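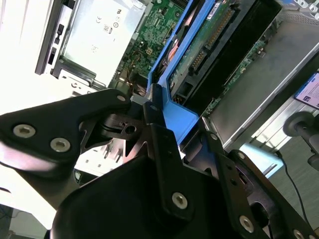
19th October, Bovbridge bench

Target for the Toom set is 200 drive-tray examples before anyone trains anything. We have 100 marked "good" in Ziven and I don't trust the label. Went back through some of them this morning. Plenty are clean grabs on the blue carrier, but the approach hardly changes from one to the next. A policy that learns this will learn our bench. Tanuvier people keep asking for a bigger number and I keep asking what the number is of.

Also, 447 is still filed under "cable" when the note with it says tray. Fix or drop.

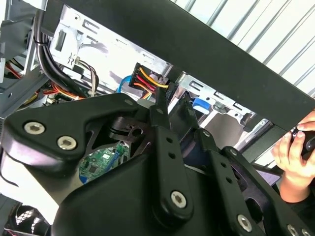

Do we keep the attempts where the operator hesitates near the connector?

Keep them, but tag them separately. Povilas thinks a pause teaches caution. I think it teaches pausing, and I'd like to see a run trained each way before we argue about it again. The wiring is the part I expect to go wrong first — the wires are thin, they sit at odd angles, and the September set had almost none of them close to the fingers.

Copying in the note from the shared log so it sits with mine: 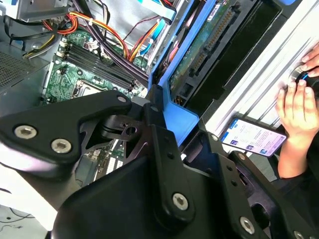
Posted by Aigars Jaunzems | Bench notes

Wrist view is usable with the RAM slots and the tray both in view, but our own fingers take up most of the picture. I would log the tray position separately. Suggest 3 case angles per operator, changed between batches.

(Agree on the angles. Less sure about logging position by hand, we'll get bored and start copying the last value.)

What I want from the next batch: tray approached from more than one side, and failed grabs saved whole. At the moment people trim them, then we wonder why the thing never recovers.

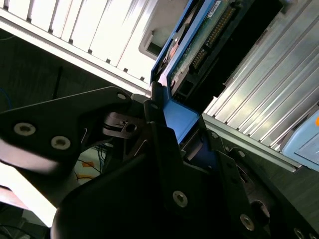 Open items

Re-tag 447.
Ask Povilas who decides "good" and on what.
Hold back one case angle for testing. No training on it, whatever Tanuvier says.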